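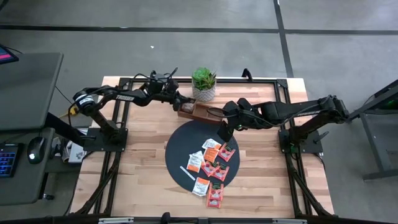 Week 5 handout: learning from demonstrations when there's more than one right answer

Hello again. These notes go with the second half of the imitation learning block. I've written them up more fully than usual, partly because I went too fast in the lecture and partly because three of you asked me the same question afterwards, so I clearly hadn't explained it well! Read them before the lab session at Betville, and bring a printed copy if you can. The wifi in there is dreadful.

Where we'd got to

Last time we trained a policy by plain behaviour cloning. You collect demonstrations from a person driving the arms, you get pairs of camera views and joint positions, and you fit a network that goes from one to the other. It's just supervised learning with a robot on the end. We also saw the usual trouble with it: small mistakes push the arms into places the demonstrations never visited, the network has no idea what to do there, and the mistakes grow.

We dealt with that (mostly) by predicting a chunk of actions in one go. The policy looks, commits to a short stretch of movement, then looks again. Fewer decisions per episode means fewer chances to drift.

What I skated over is what happens when the people giving the demonstrations don't agree with each other.

The packet task

Our running case this term is the Toltier set, which is all two-armed tabletop work with small floppy things: sauce packets on a round mat, a shallow tray with a low divider behind them, one arm on each side. The packets come in a few colours and they lie all over each other. The job is to move them from the mat to the tray and keep the kinds apart.

Think about how you'd do it yourself. Which packet first? I'd go for whatever is on top. My office neighbour would do all the reds and then everything else. Someone left-handed might start at the other side altogether. All of these are fine, and all of them are in the data.

Now suppose two red packets are lying side by side and half the demonstrators went for one and half for the other. If you train with a squared error loss, the best the network can do is predict the average. The average of "go to the left packet" and "go to the right packet" is a gripper closing very confidently on the gap between them. I've watched this more times than I'd like. It looks as if the robot has bad eyesight, and students nearly always start by fiddling with the cameras. Please don't fiddle with the cameras.

The same thing happens with two arms, only worse. For a packet near the middle of the mat, either arm could reasonably take it. Average over those demonstrations and you get both arms setting off, half-heartedly, towards the same spot.

Three ways round it

1. Give the policy a hidden variable. During training an encoder looks at the whole demonstrated chunk and squeezes it into a short code, and the policy gets that code along with the camera views. The code soaks up the "which packet, which arm" part, so the policy no longer has to average over it. At test time you set the code to its mean. This is quick to run and quite easy to train, but if the code is weighted too heavily in the loss it collapses and you're back where you started. Check this first if your results look suspiciously like the baseline.

2. Use a diffusion policy. You start from noise and clean it up step by step into a chunk of actions. Different noise leads to different, sensible choices. It handles disagreement very well. It's slower, and you'll have to think about how many clean-up steps you can afford between looks.

3. Label the choice. Have somebody go through the demonstrations and mark which packet was picked and by which arm, then feed that in as an instruction. Unfashionable, dull to do, and it works nicely. The catch is that something else has to make the choice at test time.

Bhat, the training code we use in the labs, has the first two built in. For the third you'll need to write a small loader yourself – there's a skeleton in the course folder.

What we found in January

We ran the comparison on the Toltier data with 204 demonstrations for training. Each method then got 10 starting layouts, the same ones for everybody, and we marked a run as a success only if every packet ended up in the correct part of the tray.

Plain chunked cloning did badly on crowded layouts and perfectly well on spread-out ones. That's what you'd hope to see if averaging is really the problem, as a lone packet leaves very little to argue about. The hidden variable version helped with which packet to take but did much less for which arm. Diffusion was the best of the lot on crowded layouts, though it dithered at the start of some runs, and on one it picked up a packet, put it back and picked it up again. I still don't have a good explanation for that one.

We then added more demonstrations, taking the total to 289, and plain cloning got slightly worse. I'd be careful with this. The extra ones came from a new demonstrator with a very different style, so it fits the story, but with so few layouts one unlucky run can shift the picture quite a bit. Treat it as a hint. If anyone wants a project topic, repeating this properly with more layouts would make a lovely one.

Things people mixed up in the lecture

Disagreement between demonstrators isn't the same as noise. A shaky hand gives you a spread around one good action, and averaging is fine there, even helpful. Two separate good actions is another matter.

Chunking doesn't fix it either. It makes the policy stick with its choice once made, but a longer average is still an average.

And a low validation loss tells you very little. Our lowest loss in January did not belong to our best policy. Run the robot.

Before the lab

Read the Lidach notes on setting up the arms, sections 1 and 2. Then, on paper, sketch a layout of packets where you'd expect plain cloning to fail, and another with the same number of packets where you'd expect it to cope. Write a sentence or so on each saying why. We'll set up a handful of them on the mat and try them with the saved policies, so make them awkward but reachable by at least one arm.

If you've missed the safety briefing, email me first and we'll find a slot. You can't drive the arms without it.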